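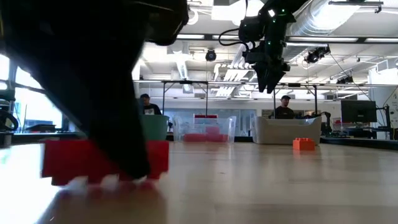 Red brick on a glossy tabletop

How do I get water rings off a shiny wood table?
Asked Aug 19, 2021 · 145 views

My brother-in-law doesn't believe in coasters. I now own six white rings. Vesholm, who sold me the table, suggested a tablecloth. Anything better?

Answer 1
Mayonnaise. Leave it overnight. Your table will smell like lunch, but mine came clean.

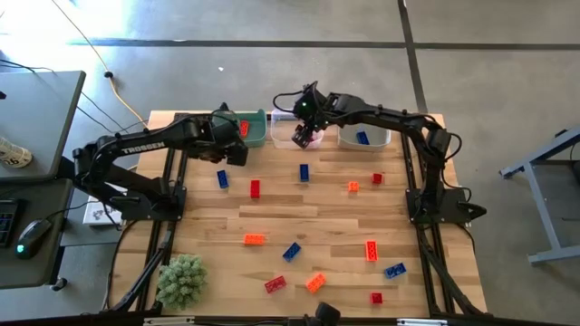 Find out what the finish is before you rub anything on it. Oil soaks in and can be redone in one spot, while lacquer sulks. On butcher-block strips like these, try a small patch on one strip first.

Answer 3
get a new brother in law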